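Vorus Bench Kit – Set-Up Guide
Section 4: Trying Out and Comparing Grippers

By now both arms should be bolted down, powered and talking to the controller (Section 3). This is the part we like best! You get to find out what each gripper is good at, and the answers are often not the ones you'd guess from the spec sheet.

The steps below use the standard pick-and-place test in Holovko, the control program that comes with the kit. You can run it with any two grippers from the Prundamholm or Fatix families, or with one gripper and two sets of fingers.

4.1 What you need

Two arms on the shared rail, homed
A basket or open bin with a flat floor
A handful of ordinary groceries (see 4.3)
The Holovko program, with the Compare panel turned on
A notebook, or the blank score sheet at the back of this guide

Note: If you only have one arm, run every item with the first gripper, swap, and run the whole set again. Do not swap grippers between items. Each swap means a new zero, and small errors creep in.

4.2 Set the zero for each gripper

1. Open the Compare panel and pick the arm you want to set.
2. Press Open Fully. Wait until the fingers stop moving.
3. Press Set Open.
4. Press Close Slowly. Keep your hands clear.
5. When the fingertips meet, press Set Closed.
6. Repeat for the other arm.

Caution: Never put a finger between the gripper fingers to "feel" the force, even at the lowest setting. Parallel grippers close faster at the end of their travel than you expect.

If the number on the screen jumps around after step 5, the fingertips are probably not lined up. Loosen the two fingertip screws, close the gripper by hand with the power off, and tighten them again. Then go back to step 2.

4.3 Choose your test items

Groceries make wonderful test pieces. They're cheap, you can find them anywhere, and they come in just the shapes and wrappers that give grippers trouble. Foam blocks are fine for a first check of the motors, but a gripper that aces foam blocks may still fumble a bag of chips.

Try to include something long, something round, something soft and something flat. Keep glass and anything that can leak out of the first round. 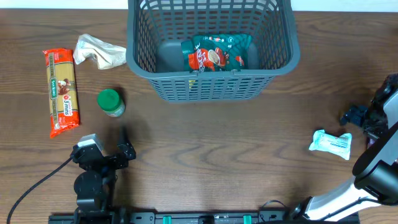
Item placement has a bigger effect on your results than speed or force, so settle it before you start the runs. Put the basket at the far side of the table, where both arms can get to it, and keep its front rim close to parallel with the rail. Spread the items out so that each gripper has room to open fully before it comes down. A long item such as the San Remo spaghetti should lie straight, at a right angle to the rail, so you can aim the fingers across the narrow side. The little jar with the green lid is a great first target for the small black arm, and a flat packet like the white one by the larger arm's gripper makes a good second, because the fingers have so little to get hold of. Leave the middle of the table clear for handing over in 4.6.

When you are happy with the layout, mark each spot with a bit of tape or chalk. You will be putting things back many times.

4.4 Run the first comparison

1. Set the speed of both arms to 2 on the Holovko slider.
2. Set the grip force to 8. You can raise it later.
3. Choose your first item and move it to its mark.
4. Guide the first arm over the item by hand control and press Save Point.
5. Lower the gripper until the fingertips are just above the table, then press Save Point again.
6. Press Pick. Watch the fingers, not the screen.
7. If the item holds, move it over the basket and press Release.
8. Put the item back on its mark and repeat from step 4 with the other arm.

Do the full set with one force setting before you change anything. It is very tempting to bump the force up after the first drop – we do it too – but then the two grippers are no longer running the same test.

Caution: Only one arm may be over the basket at a time. Holovko does not stop the arms from hitting each other in Compare mode.

Note: Check the cables before every set. A loose cable on the table can catch on a wrapper and drag it off its mark. Leave enough slack for the arm to turn all the way, and clip the rest back toward the rail.

4.5 Score the results

Give each pick a simple mark: held, slipped or missed. A pick counts as slipped if the item turns or slides in the fingers, even when it still ends up in the basket. That middle mark is where the fun is. Two grippers can both fill the basket and still behave very differently on the way there.

Holovko also logs finger position during each pick. Open the log after a slipped pick and look for a slow closing drift. If you see one, the wrapper is giving way under the fingers and more force will probably make it worse. Try the wider fingertips first.

The log holds 800 picks. When it is full, the oldest ones are written over, so save a copy at the end of each session.

4.6 Optional: handing over

Once both grippers do well alone, let one pass an item to the other. Start with the long package, which leaves plenty of room for two sets of fingers.

1. Pick the item with the first arm and bring it to the clear middle area.
2. Hold it level, a hand's width above the table.
3. Bring the second gripper in from the side, fully open.
4. Close the second gripper and wait for the Grip OK light.
5. Only then open the first gripper.

The first clean handover is a real treat to watch. Expect a few drops before you get there, and put a folded towel under the handover spot if the items are fragile.

4.7 If something goes wrong

The arm stops with code 143: the gripper has drawn too much current. Press Release, clear the item, and set the zero again (4.2).

The gripper closes but Grip OK stays off: the item is thinner than the minimum grip width. Lower the width limit in the Compare panel.

One arm drifts off its saved points: check the bolts where the base meets the rail, then home the arm and save the points again.

Continue with Section 5, Adding a Camera.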